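Speaker notes - "Eating Slower at Givside"
8 comments | 3 shares

Okay, hello, thanks for staying past lunch! I'll keep this quick. 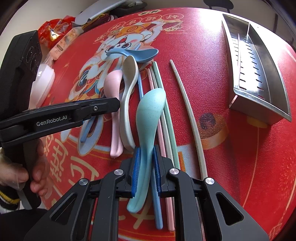
Spoons and long chopsticks on a red tabletop.

Start with the hands-up question: who ate lunch in under eight minutes? (Wait. Laugh. Put my own hand up.)

I used to eat at my desk at Sestix and couldn't tell you what I'd had. Then in February I tried two things - I put my spoon down between bites, and I left my phone in my coat. Felt silly for a week!

Tell the soup story here, but keep it short - it ran long at Ulenine.

Then ask them to try it at one meal tomorrow, any meal, even cereal. Take questions.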